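Chapter 6
Fibers, Yarns and Fabric Care

6.1 Why Fabrics Behave Differently

A fabric is built in stages. Fibers are twisted into yarn, and yarn is woven or knitted into cloth. Each stage affects how the finished cloth wears, shrinks and creases. Cotton fiber takes up water easily and swells across its width, so a cotton shirt may come out of its first wash shorter than it went in. Polyester takes up very little water and holds its shape, but it also holds body oils.

Knitted cloth is made of loops. The loops open under load and close again when the load is removed, provided that the load is small. Woven cloth has no loops and stretches mainly on the bias – that is, at an angle of 45 degrees to the yarns.

Kovačević's wear test, used in the exercises for this chapter, puts a sample through 46 wash cycles and records the change in length after each one. Samples are cut to 500 mm along the warp and marked 2 cm from each end. Tufa and Nartey later repeated the work with blended yarns from the Plestum mill; their results are given in Table 6.2.

Terms to know: staple, filament, warp, weft, bias, relaxation shrinkage. 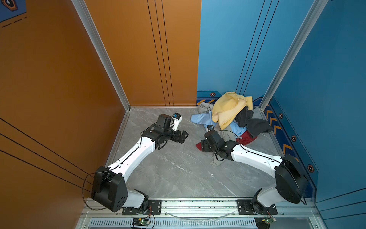 Relaxation shrinkage is treated first. It occurs when cloth that was stretched during finishing returns to its natural length, and most of it takes place in the first few washes.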